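Week 6: Hit detection and lag in online shooters
Notes by Sena Quansah

Last week covered the game loop and fixed time steps. This week is about what happens when two players fire at each other and their machines disagree about who was standing where. Read these notes before the lab and bring your Zoltutar build with you.

An online shooter normally has one authoritative server. Each player's machine sends inputs, the server works out the result and sends the state of the world back. By the time that state arrives it is already old, so every player is looking at the past.

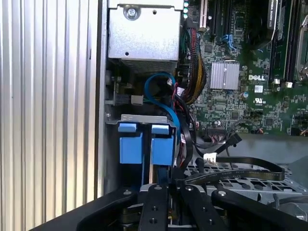 Client prediction is the first remedy. The player's own machine moves the character at once, without waiting for the server, and corrects the position later if the server disagrees. Prediction costs processor time, as the client may have to replay several inputs in a single tick. Slow machines must be allowed for in your tick budget. Jomar Galang's lab sheet gives a method for measuring replay cost.

The second remedy is interpolation. Other players are drawn slightly behind the latest update so that their movement looks smooth. The third is lag compensation: the server keeps a short history of positions and, when a shot comes in, rewinds to what the shooter saw. The player who was hit may feel they were already behind a wall -- this is the usual complaint.
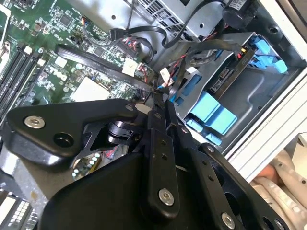
Olmedo, April

Test session on the Andidach map, run by Benjie Baluyot and Efren Tiongson. The server logged 419 shots with the rewind limit switched off. Of these, 164 were hits on a player who had already reached cover on their own screen. Most came from the one client with added delay.

Work through the log in pairs. For each disputed hit, note the shooter's delay, the rewind applied and the target's position on both machines.
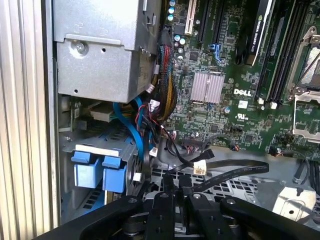
Then pick a rewind limit and justify it from the log. A low limit protects the target but makes players on slow connections aim ahead of what they see. A high limit does the reverse. Jhun Ocampo's chapter on Tillus sets out both cases, and section 4 is the part to read.

Hand in one page per pair, with your chosen limit at the top.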